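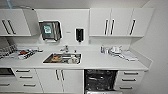 The Wattimena Kitchen Round is a student robotics competition held each year at Ullero Technical College in Nullau. Teams are given a staff kitchenette in an ordinary state of neglect and a fixed time in which their robot must improve it. The rules do not say what a clean kitchen looks like, an omission that has produced most of the competition's case law and nearly all of its bad feeling.

The Round is run by the college's robotics club and takes its name from the Wattimena Building, where it is held. It is open to any student of the college, and since its second running to teams from elsewhere who can find the building.

Contents
Background
Format
Scoring
The Ullero interpretation
Equipment
The kitchenette
Notable runs
Relationship to teaching
Reception
See also

Background

The robotics club at Ullero spent its early years on line-following and maze events, in which small wheeled machines went round a gymnasium floor and spectators went home. Membership was steady and attendance at meetings was good in weeks with food. A change of direction was agreed on May 27, 2021, at a general meeting whose minutes record a long discussion of whose mug was in the sink, followed by a short discussion of the club's future. The two items were later merged.

The first proposal was for a mock kitchen to be built in the workshop. A plan was drawn up and costed, and it was then pointed out that there was a kitchen at the end of the corridor. The college gave permission for it to be used outside office hours on condition that it be left as it was found. Organisers have asked several times for this condition to be reworded, as it is in direct conflict with the purpose of the event.

The first Round took place the following August, when the building was quiet. It was won by the only robot to reach the counter.

Format

Each team has one run. Before the run, a steward sets out the kitchenette according to a sealed sheet, placing dishes, scraps, packaging and small items on the worktop and in the sink. The sheet also states whether doors and drawers are to begin open or shut. Teams may look at the room beforehand but not at the sheet.

A run is divided into stages, which may be attempted in any order:

Survey. The robot enters and makes a list of what it believes is present. The list is kept and read aloud at the prize-giving.
Sink. Anything in the basin is removed and dealt with. Food goes in the bin. Crockery goes in the dishwasher or on the drying rack, at the team's discretion.
Worktop. Rubbish is separated from things that somebody will want back.
Dishwasher. The machine is loaded and closed. It need not be switched on, and following the second Round it must not be.
Closing up. Cupboards and drawers are shut.

Team members stand behind a taped line in the corridor. They may speak to each other and may stop the robot at any time, but a stopped run is a finished run. Encouragement is permitted. Coaching is not, and the steward decides which is which by tone of voice.

Scoring

A perfect run is worth 200 points, of which 100 are for the dishwasher and the remainder are shared among the other stages. No team has been awarded a perfect score. Points are deducted for breakage, for spills and for what the rulebook calls "relocation", meaning the transfer of a mess from one part of the room to another without any reduction in its quantity. Relocation is the commonest penalty, and experienced entrants budget for it.

Items wrongly thrown away are handled under a separate rule. If a robot bins something judged to be of value, the team loses the points for that item and must also retrieve it by hand, in front of everybody. There is no corresponding penalty for keeping rubbish. This has encouraged a cautious style of play, and at one Round the leading entry finished with a neat row of used packaging along the back of the worktop and a comfortable lead.

The present rulebook runs to 691 numbered clauses. The first edition fitted on a single side of paper. Most of the growth can be dated to particular afternoons.

The Ullero interpretation

The best-known dispute in the competition's history concerns the meaning of "shut". At the third Round a robot closed every cupboard door in the room and then, in backing away, caught a handle and pulled one of them open again. The team argued that the clause required the door to be shut and that it had been. The stewards argued that it required the door to stay shut. The team then asked for how long.

The resulting ruling, known as the Ullero interpretation, holds that a door is shut if it is shut when the steward looks at it. Critics have observed that this places a good deal of weight on when the steward looks. Stewards are now required to look at the end, and only at the end, and to avoid glancing.

Equipment

Teams build or adapt their own machines within limits on size and weight, the chief limit being the corridor door. Most entries have a wheeled base, a single arm and a camera carried at something near human head height, a position from which the back of the worktop and the inside of the sink can both be seen without the robot having to lean.

Many teams use the Jadance, a base and arm sold as a kit and popular with student clubs for being cheap to repair. It is also often in need of repair, and opinion is divided on whether these facts should be considered together. The arm will lift a full mug and will put it down again if asked politely in software. Plates are harder. Cutlery is generally regarded as a problem for next year.

Cameras are a perennial subject of argument. Older entries work from small, soft images in which labels cannot be read and one pale object on a pale worktop looks much like the next. Teams using them say that the robot has no need to read labels. Teams that have moved to better cameras say the same thing more slowly, having spent the whole budget. The difficulty is not confined to cheap equipment, for white bowls, white cups and white packaging on a white counter have defeated entries at every Round, and a number of stewards.

The kitchenette

The room itself has some standing among former entrants, who speak of it as golfers speak of a particular bunker. It is a plain staff kitchenette with white units above and below a white worktop, pale grey walls and dark handles. The handles are liked by programmers, since they are the one feature that can be found reliably from the doorway. Upright handles belong to doors and horizontal ones to drawers, a fact that has saved more runs than any amount of cleverness.

Where two doors meet, their handles stand close together, and this is less liked. A gripper set a little too wide takes hold of both, after which the robot pulls, the doors stay where they are and the base begins to travel. The club calls this "proposing to the cupboard".

The sink is a rectangular stainless steel basin under a chrome tap. Shiny metal is troublesome for depth cameras, and survey lists have recorded the sink as a window, a hole and a second robot. The dishwasher stands beneath the counter beside the sink cupboard. With its door lowered it takes up floor that the robot would otherwise stand on, so the team must choose between a convenient rack and somewhere to put the wheels. Starting sheets that call for an open dishwasher and an open upper cupboard together are considered unfriendly. They are also considered realistic.

Notable runs

The entry that won the second Round did so chiefly by loading the dishwasher, closing it and starting a cycle, which nothing in the rules forbade. It then became impossible to reset the room, and the remaining teams competed with what was left in the cupboards. The rule was changed before the machine had finished.

A visiting team at the same event brought a robot with 2 arms, the first seen at the Round. The arms had been programmed by different people. A bowl was passed between them for most of the allotted time, and the run was awarded the audience prize.

The lowest score on record is held by a machine that completed its survey, announced that the kitchen was tidy and left. Its team appealed. The appeal failed, though one steward entered a written note that she had lived with people who scored lower.

Relationship to teaching

The Round is not part of any course, but it has gradually been surrounded by one. Second-year students at Ullero may submit a competition entry as their practical project, provided that they also hand in a report explaining what the robot was meant to do. Assessors mark the report and the run separately. It is possible to pass on the report alone, and the report sections headed "Future work" are often the longest.

Practice sessions are held in the evenings. Students are expected to clear up after them by hand, and the speed with which they do so is sometimes timed and shown to new members to lower their spirits to a workable level.

Reception

The competition is well regarded within the college. Staff who use the kitchenette have been more reserved, and a notice asking entrants to supply their own crockery has been renewed every August. A proposal to extend the Round to the fridge was put to the club and withdrawn after an inspection of the fridge.

See also

Nullau Corridor Trial
Ullero Technical College Robotics Club
Service robot
Dishwasher loading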